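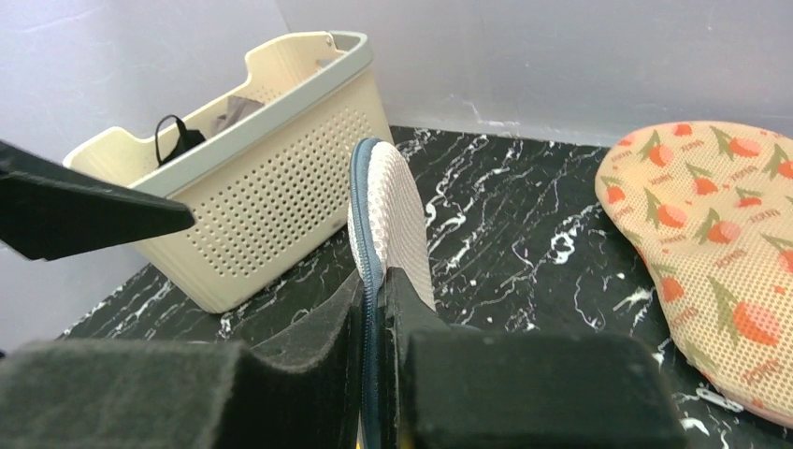

Washing insoles and keeping the pairs together

Posted in Laundry and Shoes, 9/3/25

I have ended up in charge of the shoes in our house and I want to get the insoles into some sort of routine. There are three of us, and between us we have walking shoes, work shoes, trainers and a pair of indoor court shoes that smell worse than all the rest put together. Most of the insoles are the thin mesh-topped sort with a fabric binding sewn round the edge. A couple are thicker foam with a shaped heel.

Up to now I have pulled them out when the smell got bad, put them in the machine on whatever was going in, and dried them on the radiator. Two pairs have come out of that badly. One has curled at the toe so it won't lie flat in the shoe, and on the other the binding has started to come away at the heel end. The mesh itself looks fine on both.

What I would like to know is:

Can the mesh ones go in the machine at all, or is it hand washing only?

How do you dry them so that they stay flat?

Is there a sensible way to store the clean ones? I have a small plastic basket with holes in the sides which I was going to use, but when they are all thrown in together it takes me ages to match them up again. Two of us take nearly the same size and the insoles look identical until you put them in the shoe and your heel hangs over.

I don't want to buy new ones every couple of months. The shoes are from all over the place, and the replacement insoles are mostly Jomico ones from the market, with no washing label on them that I can find.

Avus

----

Tín Khúc

I wash ours by hand and have done for years. The machine is possible but the spin is what does the damage, and so does the heat if somebody leaves it on forty or sixty.

Washing up bowl, lukewarm water, a small squirt of washing up liquid or a spoonful of laundry liquid. Leave them in it for ten minutes or so. Then lay each one flat on the draining board and go over it with a soft nail brush, mesh side first and then the underside. Brush along the length. If you scrub across the edge you catch the stitching on the binding, and that may be what has happened to your pair at the heel. The toe end and the ball of the foot want the most attention. Rinse under the tap until the water is clear, which takes longer than you would think with foam underneath.

Don't wring them. Roll them up in an old towel from heel to toe, press down with your hands, unroll them straight away and flatten them out again.

For drying, keep them off the radiator. The glue and the foam go first and the top layer then pulls everything into a curl. I stand mine up on their long edges in a plate rack, or lay them on a cake cooling rack with a tea towel under it. They want air on both sides. In summer they are dry by the next morning. In November it can be two days in our kitchen, and I don't put them back before that even if they feel dry on top. Press the heel between finger and thumb with a bit of kitchen roll on it. If the paper comes away damp, they need longer.

For the smell, bicarbonate of soda shaken over them when dry, left overnight, then knocked off outside the back door. Do the inside of the shoe as well or you will be putting a clean insole back into a smelly shoe. The court shoes probably need this more than they need washing.

The curled pair might come back. Damp them, lay them flat under a chopping board with a couple of tins on top and leave them until dry. Turn them over once part way through. It worked on one pair of mine and did nothing at all for another.

As for the basket, I would use it. One with holes is better than a box with a lid. I write on the underside of every insole at the heel with a laundry marker: initial, size, and L or R. The initial sorts out your problem with the two similar sizes. Do it when they are new because ink doesn't take well once the foam has been worn. Then I put each pair together, undersides facing in, and stand them upright along the basket with the toes up. You can flick through them like records. Clothes pegs hold a pair together well enough but will leave a dent if you forget about them, so I use a loose loop of wool.

----

kivley978

machine is fine just put them in a pillowcase and tie it. cold wash. been doing it with mine ages

----

Antoniuk

Mostly agree with the long answer above. A few things from me.

On the pillowcase, it does work, but turn the spin right down or off, and put a couple of towels in with it so they aren't banging round the drum. I use a net bag with a zip. Only do the thin ones this way. The shaped foam ones soak up so much water that they are still heavy when they come out, and one of mine split under the arch.

Before you wash anything, check that it is meant to come out. On some shoes the insole is stuck down at the heel and if you pull it you bring up a layer of glue and fluff. If it doesn't lift with a finger, clean it in place with a damp cloth and leave the tongue pulled right forward to dry.

Loose binding can be sewn. Use a strong thread in the nearest colour and small stitches over the edge, and keep the knot on the underside where your foot won't find it. I have tried fabric glue and it dried hard and rubbed. If the binding has gone all the way round then the insole is finished, but you can draw round it on card first and keep the card as a pattern for cutting the next pair down.

I don't wash ours very often. Every 11 weeks or so for the everyday shoes, more for anything used for sport. In between I just take them out at night and lean them against the shoe. If you can stretch to two pairs for the court shoes, swap them over each time and they last a good deal longer than one pair worn every week.

Don't keep the basket under the sink. Ours was there and everything in it smelled of drains. It is on the shelf by the back door now.

----

Avus

Thanks all. I have got a laundry marker and will do the initials tonight. The curled pair is under the bread board with two tins of tomatoes on it. The heel binding I will have a go at sewing at the weekend. I hadn't thought about the inside of the shoes, so the court ones are having bicarb tonight.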